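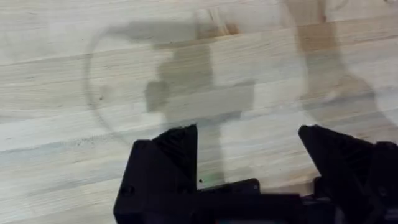 Work table, close view.

Ticket: Mokgethi Middle School — sixth grade orientation sign-up
Opened: 21/01/2020
Priority: 2
Status: Waiting on vendor

Problem reported
Families using the Reltidby sign-up page pick a visit time and fill out the student interest survey. The page says "Saved," but the survey does not show up in Niline, where teachers look at it. Visit times come through fine.

What we checked
Reltidby shows 1,865 surveys sent for all grades. Niline shows 921 received. Compared a sample by student ID. Every missing survey belongs to a student whose ID starts with a zero. Reltidby drops the zero on export, so Niline can't match the record and skips it. No error is written to the log.

The export worked in December. The Vendden update to the export tool went in over winter break, and the first missing survey is from the day after.
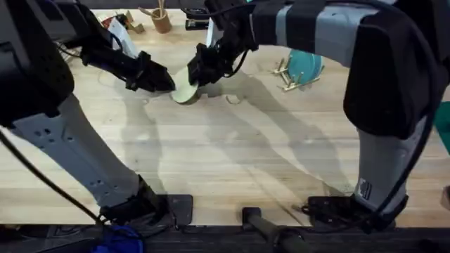
Two arms and a green bowl at the table.

Tried so far
Re-ran the export by hand. Same result.
Cleared the Niline import queue and ran it again. Same result.
Changed the ID column to text before import. Test file of 24 students loaded with all surveys attached.

Workaround
Until the export is fixed, the office should download the file each afternoon, set the ID column to text, and upload it under Imports — Student Surveys. Do not open and re-save the file in a spreadsheet after that, or the zeros will be lost again. Families do not need to fill out the survey a second time.

Still open
Vendden has the test file and the export settings. They asked for the old template, sent the same day.
Homeroom lists for the visit should not be printed until the full file is loaded.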